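Cell walkaround, Grotley site, packing prep
Saturday, July 23, 2022
Filled in by: Uriel Zamudio

I used the long form this time because the short one has no room to grumble. Items marked OPEN go on the board Monday.

1. Emergency stop reachable from every seat
OK. I tried it from both chairs and from the floor (knees not thrilled). The new kid asked if he was allowed to hit it. Yes! Hit it whenever you want, you won't get a bill.

2. Speed limit set for people working close by
OK. Still at 20 percent, and I'd leave it there. Somebody from the Benau office wants 30 by September and I said we could talk once the floor tape is finished.

3. Floor tape and walkways
OPEN. Tape is peeling by the loading door again. The Eludholm crew ran pallets over it all week, and I get it, they have 500 cartons to shift and it's the short way round, but the tape is what tells folks where the arm can get to.

4. Cables
OPEN. Same note as last month. We used to have one bench and one radio, now every job comes with a charger and a power brick, and the cords end up on the tabletop or down on the carpet. I want clips under the table edge. Räsänen quoted us for a proper cable tray and I think we should just pay it.

5. Hands near the gripper
COMMENT. Sorting into the cardboard trays is where people and the arm share the most space, and it's the part of the job that has changed the most. You used to do the whole tray yourself, start to finish, at your own pace. Now you've got one hand on the laptop and the other down by the tray, and you have to think about where your fingers are the whole time. It's easier on the back, I'll say that. It's harder on the attention, and by three in the afternoon I can feel it.

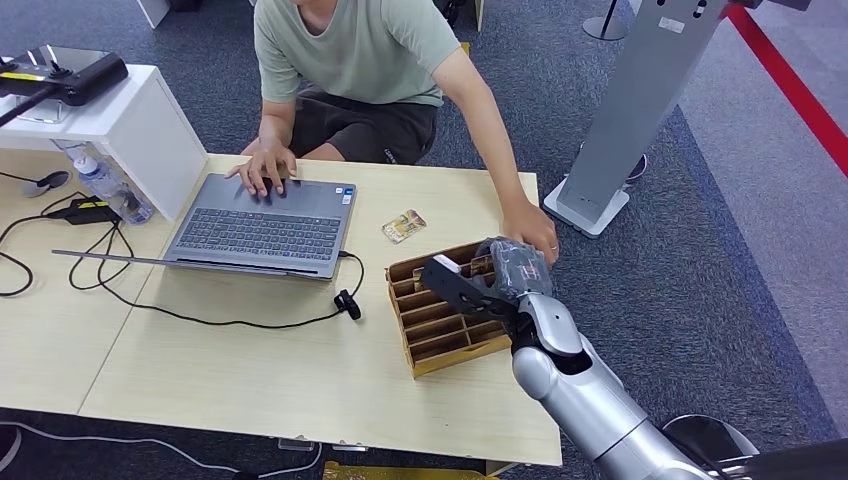 Raili Partanen wrote in the margin of my draft that she'd rather have her old bench back two days a week, that her shoulders are better but she misses deciding what comes next, and could we please put rotation on the form as its own item. So I did, see 7.

6. Drinks on the table
OPEN. Bottles go on the shelf by the sink, please, capped or not. I'm as bad as anyone.

7. Rotation (new)
OPEN. Right now it's 29 trays and then a swap, if someone remembers. I'd like a timer. I'd also like whoever is on the arm to be able to call the swap early without asking a lead first.

8. Seating
OPEN. People keep crouching to get at the low table. We need two more stools or a taller table, and I'd take the table.

9. Training sheet signed
OK, except mine, which I signed in the wrong box. New copy is on Raili's desk.

Next walkaround is hers.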